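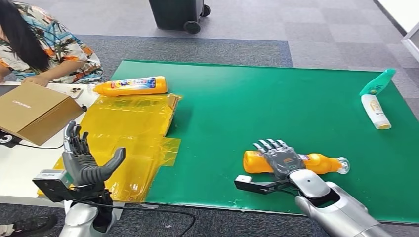 3.2 What people told us about reading labels

I'll admit I went into this part of the study expecting to be bored. Labels! But the answers we got back in March were the liveliest of the whole survey, and Kirsty Halliday and I ended up reading them out loud to each other across the office. We mailed 3,235 forms to households in Dudeck and Polau and got 1,772 back, which made us very happy. 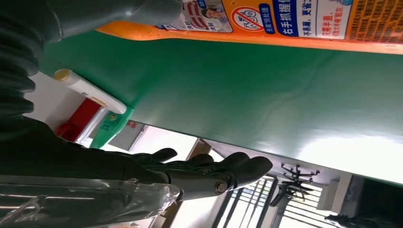
Most people said they read a label once, the first time they buy something, and then never look at it again. (I'm the same, so no judgment from me.) After that they shop by color and shape. One woman in Polau wrote us 2 full pages about a dish soap that had switched caps, and she was still mad about it.
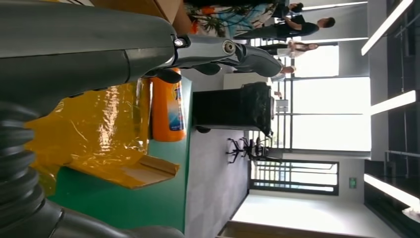 Figure 3. Tabletop with a green surface.

Color came up far more than we'd planned for, and our form only had one question on it. Merrick's earlier work in Waaka had the same trouble, so we borrowed his fix and talked to 27 people by phone. A lot of them brought up background color without being asked. Put a pack on a bright green top like the one in Figure 3, they said, and a green label just gets lost, while the same label on a white shelf is easy to spot. I'd love to test that properly, and we come back to it in Section 4.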